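4.2 Stated multifunctionality and observed use
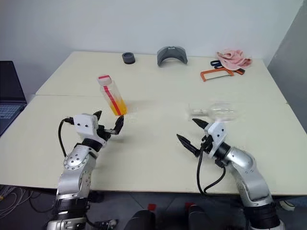

Figure 3. Work surface formed from two table panels, with the seam running across the middle. Two robot arms reach onto the table; a clear plastic bottle stands near the center-left.

Product copy for small-home furniture leans heavily on the idea that one piece can do the work of several. A bench stores blankets, a coffee table becomes a desk, a headboard holds a library. The claim is rarely tested. Manufacturers report load limits and dimensions, and retailers report star ratings, but neither tells us whether the second function is used once the piece has been in a home for a few months. In this section we compare the functions listed in catalog text with those that owners reported in our diary study.

We coded 1069 product listings from three ranges, Vastby, Callow and Mumgate, all sold as space-saving furniture for living rooms and bedrooms. A function was coded only if the listing named an activity ("work," "dine," "store shoes"). General praise such as "versatile" or "for the way you live" was left out, although it accounted for a good deal of the text. Two coders worked separately and settled disagreements by discussion. Most of these concerned storage, where it was hard to say whether an open shelf under a table should count as a function at all. We decided that it should if the listing said so, a generous rule that probably flatters the ranges.

Of the listings, 227 claimed three or more functions. The Callow range was the most ambitious, and its lift-top tables were the usual carriers of the claim. Mumgate listings tended to name one main use and one form of hidden storage. Vastby sat between the two, though its wording changed so often from one product page to the next that we are reluctant to describe it as having a policy.

The diary households were recruited from recent buyers of these same ranges. We received 200 usable diaries, each covering four weeks. Owners marked, once a day, what the piece had been used for. We did not prompt them with the catalog functions during the first two weeks, in case the list itself suggested uses that would not otherwise have come up. In the third week the list was supplied. Reported use of secondary functions rose at that point and fell again in the fourth week. We read this as a prompting effect and have based the comparison on the first two weeks only. Earlier studies that relied on a single checklist may have measured little more than the checklist.

Storage was the secondary function most likely to survive contact with daily life. Owners put things into ottomans and under benches and left them there. Whether this deserves to be called use is open to argument. Several diaries recorded "storage" every day without any sign that the compartment had been opened, and one owner noted in the margin that she could not remember what was in it. A stricter measure, counting only days on which something was put in or taken out, would cut the figure sharply.

Convertible surfaces did worse. Only 38 diaries recorded a raised or extended tabletop on more than one day in the unprompted period. The reasons given in the closing questionnaire were ordinary ones: the top had to be cleared first, the raised height was wrong for the sofa, the mechanism was stiff, or a kitchen table was available a few steps away. Clearing the top was mentioned most often. It is also the step that catalog photographs leave out, and the step that showroom visitors never have to perform.

It could be objected that a function need not be used often to be worth having. A sofa bed that is opened twice a year for guests may be well worth its price, and a four-week diary would miss it. We accept this for guest beds and extra seating. We find it less convincing for lift-top tables, which are sold on the promise of daily work and meals. If a function is advertised as part of an ordinary evening, a month of ordinary evenings seems a fair test.

The Kong sizing guide, which several retailers use to recommend furniture by floor area, treats each listed function as a saving in space. A table that is also a desk is scored as though the desk had been removed from the room. Our diaries give little support for this. Most households that owned a convertible table and a desk before the purchase still owned both afterward — the table had replaced another table. We would be cautious about any estimate of floor area saved that starts from catalog text, including the estimates in our own pilot report, which used the Kong method without question.

Some limits apply. Buyers who agree to keep a diary may be tidier than most, and the sample contains few households with small children. We also have no data on pieces that were returned or resold before the study began. Section 4.3 turns to the question of assembly.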